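Finger pads, part two. In April I posted the numbers for the stock fingers on the hand-held gripper and promised to come back once the replacement pads had seen some use. They have now done 277 logged grasps, which is enough to say something about wear and a little about grip.

For reference, the two sets under comparison:

- **Skorner hard fingers.** Rigid plate, thin rubber skin glued to the inner face. Stiff, predictable, and poor on anything round.
- **Mikus soft pads.** Textured orange pad behind a grooved black plate, on the same mounting block. Two screws per side. Swapping takes me three minutes if I don't drop one.

Both sets use the same marker squares on the blocks, so the width estimate comes out of the camera image the same way for each. I did recalibrate after every swap. The zero shifted slightly each time, and I would not trust anyone's width data across a finger change without that step.

The task was an oven door and its surroundings: close on the handle, pull, hold for a moment, release. Then the same with small items on the table. I picked it because a horizontal bar handle is unforgiving about finger angle. A hard finger that arrives a few degrees off touches at one corner and slides along the bar. A soft one gives and ends up with more contact.
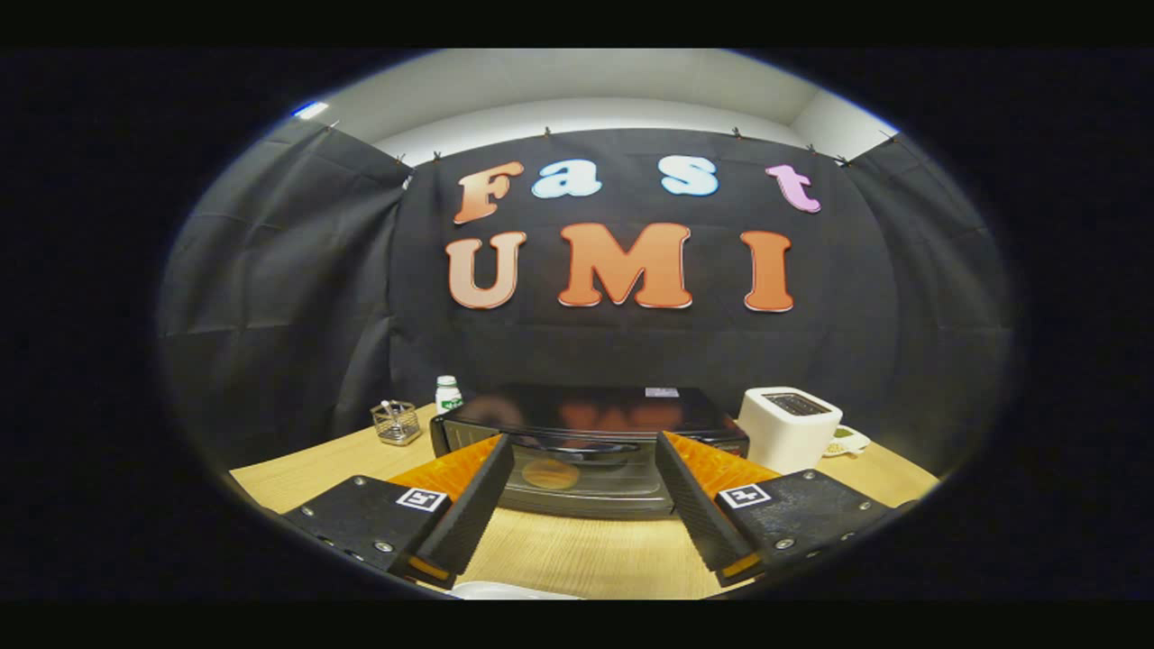 Lens choice matters more to this comparison than I expected. With the narrow lens I used for part one, the fingertips were in view but most of the table was missing, and I kept losing the target during the last stretch of the approach. The fisheye fixes that. Both markers stay in the picture with the fingers open, the handle of the black toaster oven sits between the tips, and I still get the white toaster to the right and the wire cup over on the left. The cost is resolution out at the rim and a table edge that bends, so any position estimate for something like the cup needs a proper distortion model. The pinhole fit I started with was useless past the middle third.

Results, in short. On the handle, the soft pads slipped less often at the same closing force, and the difference was largest when I came in tilted. On a small bottle the two sets were close enough that I would call it even. On thin sticks the hard fingers won. The pads fold around a stick and let it rotate, and once it has rotated the grasp is no good for placing.

Wear is the open question. Dirk Eichhorn runs the same pads on a fixed arm and says his texture was still usable after more than 3,000 cycles, but his parts are clean plastic and his approach angle never changes. Mine have picked up a shiny patch near the tip of the left pad after a tenth of that. I suspect my wrist: I lean left on the pull, and the log shows it.

Controller side, briefly. I moved logging from the old Postia board to a Dong unit, mostly for the timestamps. The Postia drifted against the camera clock badly enough that I had to realign every take by hand. The Dong has held within one video frame over a 20 minute session. Its configuration tool is slow and forgets the port number on restart. Friederike Ruppert sent me a script that writes the settings directly, and I haven't opened the tool since.

Next I want to try one soft finger against one hard one. Bernd Stüber thinks the stick rotation will mostly go away with that arrangement. The mounting blocks allow it, but the width calibration assumes symmetric fingers, so that code has to change first.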